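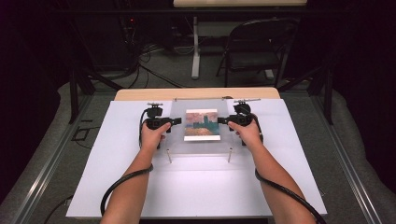 Both grippers at the clear acrylic stand

Kitside Computer Users Group
Minutes of the September meeting

Place: Yalçınkaya Building, upstairs room
Opened: 7:00 p.m.
Closed: 9 p.m. (on time, for once!)

1. Minutes of the last meeting

Approved with one correction. The line about the mail filter should have read "moved to the spam folder," and the word "deleted" has been taken out. Nothing was lost, and we're sorry to anyone who got a scare reading it.

2. Backup server: the big one

This took up most of the evening and it was a great discussion. As members know, the old shared folder has been filling up for years, and the trial of Nindus as our new backup server finished the week before the meeting. The results were read out and they are really good. The full first backup came to 758 GB and ran to the end without a single failed job. Nightly runs after that only copy what changed, so they finish long before anyone logs in for the morning.

The best part of the trial was the restore test. We picked a folder of old newsletters, deleted it from a test machine, and brought it back from the night before. Every file opened, dates intact. There was applause, and quite right too!

Questions from the floor:

How long do we keep old versions? The trial used 30 days. One member asked for longer on the accounts folder, where a mistake might sit unnoticed until the end of the quarter. Agreed that accounts will get its own schedule with monthly copies kept for a year.

What about a copy off the premises? Nindus can write to a second drive, and we'll rotate two drives so that one is always somewhere else. Both will be encrypted. The recovery key gets printed and sealed, and it must not be stored in the same bag as the drive (this was said twice, please take note).

Does it work with the older laptops? Yes, with the older client. It has a plainer window and no progress bar, but it makes the same backups.

Agreed without a vote against: adopt Nindus for all shared machines and switch off the old folder sync once two clean weeks have gone by.
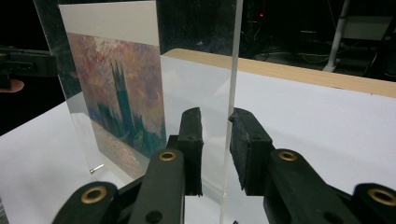

3. Disk images with Priser

A short demonstration followed of Priser, which makes a complete image of a drive before you do anything risky to it. We watched a small solid-state drive get imaged over USB while the presenter talked, and then the image was mounted as a read-only drive so we could browse it like any other folder. Lovely and quick.

Points worth writing down:

Check the target drive letter before pressing Start. The program lists drives by size, and two drives of the same size look identical unless you've given them labels. So label your drives!

Turn off fast startup in Windows before imaging, and do a full shutdown.

Always run the verify step. It adds to the wait, but a bad image is no use to anybody on the day you need it.

Make the rescue stick now, while the computer still boots, and try booting from it once. Several people had made a stick and never tried it. Two of those sticks were tried on the spot: one worked and the other wanted Secure Boot turned off first.

There was some back and forth over whether images replace ordinary backups. General feeling was that we want both, with an image before each large upgrade and file backups every night.

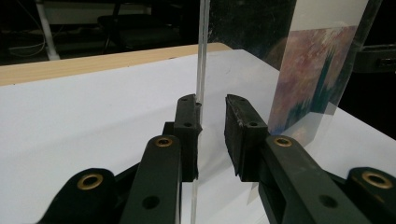 4. Upgrading the shared machines

We have 11 machines still waiting for the operating system upgrade. After item 3 the plan practically wrote itself: image first, verify, then upgrade, then check the printer. The printer check is going on the list in capital letters after what happened in spring.

The machine by the window has too little memory and will move to Linux instead. Four people put their hands up to help with that one, which is wonderful. A vote on which desktop to install was put off to the next meeting, as it could easily have kept us there until midnight.

5. Help table

The help table had a busy summer. Most visits were about full phones, forgotten Wi-Fi passwords and browser pop-ups pretending to be virus warnings. A one-page handout on the fake warnings has been drafted and it's excellent. Comments by email, please, and then we'll print a stack.

6. Actions

Set up the Nindus schedules, including the separate one for accounts.
Buy two drives and label them A and B.
Image the first three machines with Priser and report back.
Bring the Linux install stick to the next meeting.
Finish the handout.

7. Any other business

The projector cable has gone missing again. If it's in your bag, please bring it back. A member offered a talk on home network cabling for next time, gladly accepted. 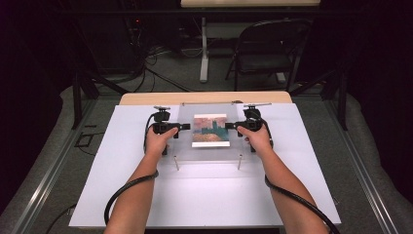
One gripper on each side of the acrylic panel

Next meeting: October, same room, 7:00 p.m. Doors open fifteen minutes early for anyone who wants a rescue stick made.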